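Replacing finger pads on a hand-held gripper: glue, tape or screws only?

Forum: Grippers and end effectors > Maintenance

petrel_k
We have a pair of hand-held grippers with the open triangle fingers and the textured blue pads on the inner faces. The left pad on one of them has started to lift at the tip. The frames are fine and the screws are tight. I have the spare pads from Brokura but no instructions came with them. Do people glue these or use tape? And do you take the finger off first?

oddbolt
Tape. Take the finger off, peel the old pad, clean the face with isopropyl, leave it ten minutes, new tape, press it down in a vice with soft jaws. I leave mine overnight before using it.

Guzman_Line2
I'd say glue. We ran tape for one batch and the edges crept as soon as the room got warm. Contact adhesive, thin coat on both sides, wait until it is tacky. It has held since June.

oddbolt
Glue holds, yes, but then you spend an hour scraping it off the next time. The pads are a wearing part. We change ours every 500 cycles on the rough jobs whether they look bad or not.

Guzman_Line2
500 seems very early. What are you picking up, gravel?

oddbolt
Cut metal tube, not deburred. It chews them up.

petrel_k
Ours is all light household stuff so I doubt we need it that often. The log says the lifting pad had done 196 picks when I first wrote it down, and the one opposite has done the same number and looks new. So is it wear or was it stuck on badly in the first place?

Mirta Lagos
If one side lifts and the other doesn't, I would check whether the fingers are square before blaming the tape. Close them slowly on a strip of paper and pull. If it grips at the tip and slides out at the root, the pad tip is taking all the load and it will peel whatever you stick it with. Loosen the finger screws, close the jaws on a flat bar, tighten again with the bar still in place. Go a bit at a time on each screw so the frame doesn't twist.

petrel_k
Tried the paper. Tight at the tip, loose at the root, as you said. I'll do the bar.

hallvard_tools
Don't use threadlock on those screws if they go into plastic. Some types will crack it. Ask me how I know. Endon sell the finger frames on their own, but you wait three weeks.

Guzman_Line2
Depends on the threadlock. There are ones made for plastic.

hallvard_tools
There are, and the bottle in most people's drawer isn't one of them.

petrel_k
Done now. Finger off, squared up on a bar, new pad on with tape. Paper test is even from root to tip. I went with tape for the reason oddbolt gave, and if it creeps I'll come back and say so. 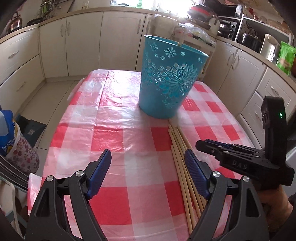

I'm using thin wooden dowels to check it, because they roll if the pads aren't meeting properly. One at a time first, then two together. I'll put the count in the log next to the old one and look at the edges again at 103, then at 196 to compare with the last pad.

Sølve Eide
Check at the start as well, after the first few. If the tape is going to let go at a corner you can often feel it with a fingernail before you can see it.

Guzman_Line2
Still think you'll be back for the glue.

oddbolt
petrel_k, which tape did you use in the end? The Petia one is too thick for these, it closes the gap and you have to zero the jaws again.

petrel_k
Not the Petia. A thin double-sided one we had in already, no name on the roll. I zeroed the jaws anyway.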